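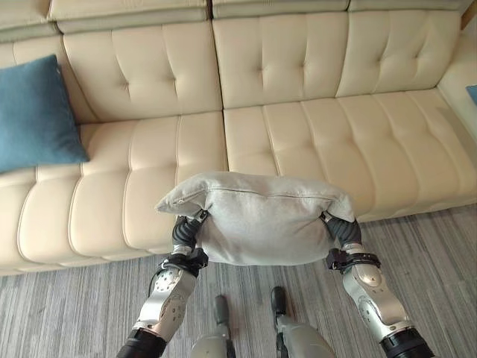 Meriem Belhaj runs teleoperation at Pledemex in Grokville, and her current task list is mostly soft furnishings. "A pillow has no fixed shape," she said. "The operator squeezes from both sides and the corners go wherever they go. We want that in the data."

Each episode is recorded at 30 frames per second, with joint positions for both arms. The December set holds 391 episodes of pillow placement. Belhaj's target is 2,000.

I asked how long a new operator needs. "Two shifts before I keep anything. They grip too hard at first. The ribbed fingers bend, so you have to judge the squeeze by watching the fabric."

Failed grasps are kept if the operator recovers within 20 seconds, and labeled separately. Longer ones are dropped.

The next task is cushion covers with zippers. "One arm holds, the other pulls," Belhaj said. "We haven't settled on a starting pose."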